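Drarside Hand-Held Gripper: Set-Up and Use
Section 4. Preparing a table and recording the first task

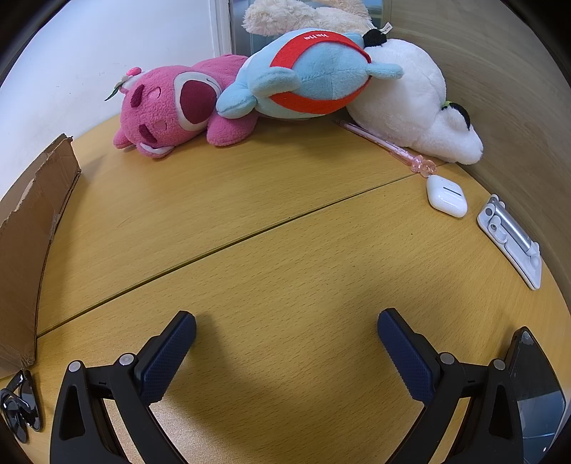
Atwood asks, in a comment on the previous issue of this section, whether the finger pads need to be run in before the first task is recorded, as the earlier text told users to squeeze a test block 100 times. They do not. The run-in has been removed from this issue. Pads supplied with the current tool are ready for use once they have been wiped and seated as described in 4.2.

This section applies to the hand-held tool only. Users who have bought the Godska arm mount should complete this section by hand first, then go to Section 7.

4.1 Before you start

You will need:

The gripper, with both pads fitted
The charging lead
A memory card with at least 20 GB free
A lint-free cloth
The hex key from the lid of the case
A table that does not rock

Charge the tool until the lamp on the handle shows steady green. A flashing green lamp means that charging has not finished. The tool can be switched on while it charges, but it will not record.

CAUTION: Keep fingers, hair and cords clear of the linkage when the trigger is moved. The arms close with enough force to pinch skin.

4.2 Checking the fingers and pads

1. Switch the tool off.

2. Let go of the trigger. Both fingers should swing fully open and stay there. If one finger stops short of the other, do not force it. See 4.7.

3. Wipe the inner face of each pad with the dry cloth. The raised pattern holds dust, so wipe along the pad and then across it.

4. Press each pad against its backing with your thumb. There should be no movement at the corners. If a corner lifts, take the pad off and fit it again.

5. Look at the pivot caps on both linkages. Each cap should sit level with its arm. Tighten a raised cap by a quarter turn with the hex key and check again.

6. Squeeze the trigger slowly until the pads meet. They should touch along their full length.

NOTE: Do not clean the pads with spirit or washing-up liquid. Both leave a film that lowers the grip. Plain water on the cloth is enough for sticky marks, and the pads must be dry before use.

CAUTION: Do not oil the pivots. Oil creeps on to the pads.

4.3 Laying out the table

The tool can be used on an ordinary table with ordinary household things. A bare laboratory bench is not required, and a data set made only on bare benches will be of little use elsewhere.

1. Choose the working area. This is the part of the table where objects will be picked up and put down. It should be within easy reach without leaning.

2. Move loose items out of the working area. They may stay on the same table, towards the far edge or to the sides.

3. Mix soft and hard objects. Plush toys, pens, small cases and folded stands all give different contact on the pads, and a set made up of one kind should be avoided.

4. Note any seam or step in the table top. A seam may cross the working area, but do not set a thin object such as a pen directly along it.

5. Check the light. Glare on a varnished surface can hide the edge of a pale object. Move the lamp or draw the curtain if the glare falls where an object will be put down.

6. Place tall items, such as upright card, where they do not block the path of the tool.

NOTE: Glossy black and clear objects are harder for the tracking to follow than matt ones. Leave phones, sunglasses and clear plastic out of the first task. They can be brought in once the check in 4.5 has passed.

4.4 Setting the opening

The tool measures the gap between the fingers and stores it with every recording. The measurement must be set at the start of each session and again after any pad has been changed.

1. Switch the tool on and wait for the single beep.

2. Let the fingers open fully and hold the tool still above the working area.

3. Press and hold the side button until the lamp turns amber.

4. Squeeze the trigger until the pads meet. Hold them closed for the length of the long beep.

5. Let go. The lamp turns green when the values have been stored.

If the lamp turns red, the fingers were moved too early. Repeat from step 2. Code 242 in the display means that the open and closed readings are the same - check that the trigger link is connected.

4.5 Recording a check task

The check task is one pick and one place with a soft object. It should take no longer than 14 seconds.

1. Stand or sit so that your free hand stays away from the working area.

2. Start with the fingers wide open and nothing between them.

3. Press the side button once. Wait for the beep before you move.

4. Bring the tool down to the object at a steady speed. Keep both pads in view of the tool's camera.

5. Close the fingers until the object is held. Do not squeeze further than is needed to lift it.

6. Lift the object, move it to a clear place and set it down.

7. Open the fingers fully and draw the tool back.

8. Press the side button again to stop.

Play the recording in Stasiv, the desktop program supplied with the tool. The gap trace should fall once, hold level and rise once. A trace with several small dips shows that the trigger was pumped. Record the task again with a smoother squeeze.

4.6 Good practice during a session

Vary the starting position of the tool between tasks. Vary the objects too, and turn them over or lay them on their sides.

Do not tidy the background between recordings. Small changes there are useful, but a background that is reset each time is not.

Wipe the pads whenever fibres from plush or cloth can be felt on them.

Keep the same hand on the tool for a whole session. If you change hands, start a new session and repeat 4.4.

4.7 Faults

One finger opens less than the other: A fibre or thread is caught in the linkage. Switch off and draw it out with tweezers.

Objects slip when lifted: Wipe the pads. If slipping goes on, check the raised pattern for wear and fit new pads as a pair.

Tracking lost warning: Glare, or too few fixed features in view. Change the light, or work nearer to the objects on the table.

No beep at start: The card is full or locked.

For faults not listed, see Section 9.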